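## Gripper upkeep, Cell 2

The finger pads are brushed clean after every 300 picks and the flange screws checked at the same time. Crumbs collect in the ridges of the pads and the grip drifts. After cleaning, the fingers are re-zeroed and one roll is lifted over the basket — if it tilts, the zero is repeated. 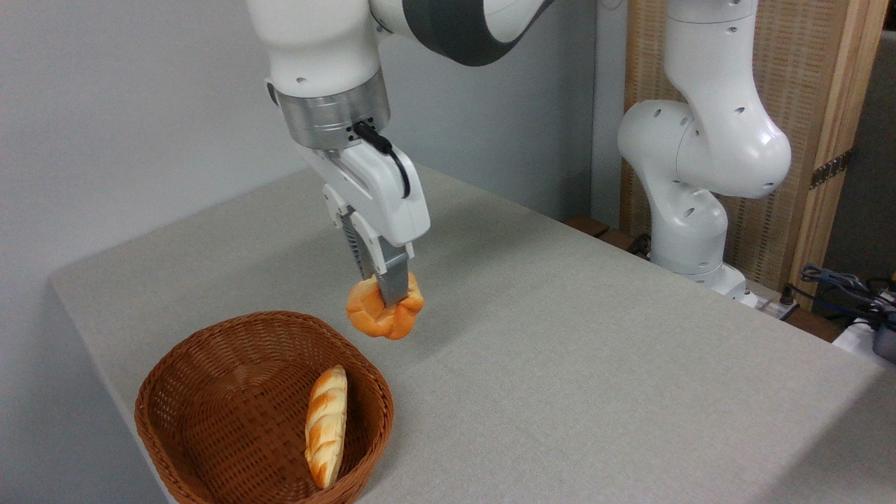 *Iraís Maldonado, Hirham project report, 03/02/2018*

The gripper cable keeps a free loop beside the flange. Its clip is still to be replaced, and the interval may go to 400 picks.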